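Clisora desktop client: update stops with error 2043

Siu-ming Hsieh
15 September 2018

I administer 16 shared workstations on which the Clisora desktop client is installed. Since the August update was offered, 11 of them have downloaded the package correctly but stop during installation and display error 2043. The remaining machines updated normally. Restarting the computer and signing in under a different account made no difference. I should be grateful for advice on whether the package can be installed manually, and whether users' saved layouts would be kept.

Hsin-yi Leung

The error is normally recorded when the installer cannot write to its temporary folder. Please close the client on an affected machine, open Settings > Storage > Maintenance and select Clear update cache. The installer also requires 400 MB of free space on the system drive, which is checked only after the download has finished.
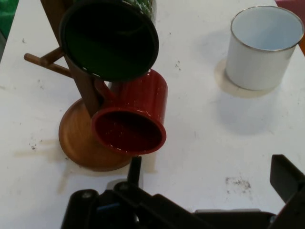

Should the error return, the full package may be obtained from the Downloads page and run from an administrator account. Saved layouts are held in the user profile and are not altered by a manual installation. It is nevertheless advisable to export them first by means of File > Export layouts.

Zavuvby

Had the same code on two machines. Clearing the cache did nothing on either of them, but the full package installed without difficulty. The toolbar had to be set up again on one.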